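Low Water: What a Smaller Flush Does to the Pipes Behind It

A cistern is judged by the water it saves. The drain below is judged only when it blocks. In April the owners of Ladness, an office block with 218 staff, compared the two. 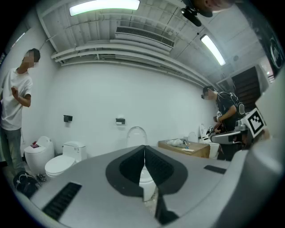
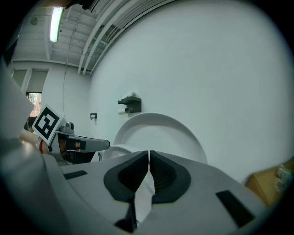
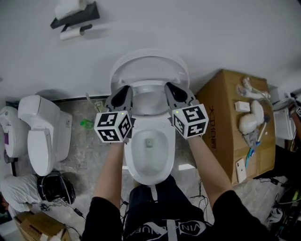
The long run

Water leaving a pan does two jobs. It clears the bowl, then it carries solids along the branch pipe to the stack. The second job sets the lower limit on flush volume. As the wave moves down a shallow pipe it flattens and slows, and solids settle once the depth drops too far.

At Ladness the longest branch measures 21 metres. Kao, the drainage contractor, found deposits near its far end – well past the point where a short test rig would have stopped. The pipe had been sized for older, larger cisterns.

Gradient and bore

A steeper fall helps only up to a point, and there was little room to alter it. Predeo, the engineers, proposed a narrower bore, which keeps the same flow deeper. They also moved 2 basins upstream of the pans, so that hand-washing water passes through the branch between flushes.

The work took 30 days. The next camera survey of the branch is due before winter.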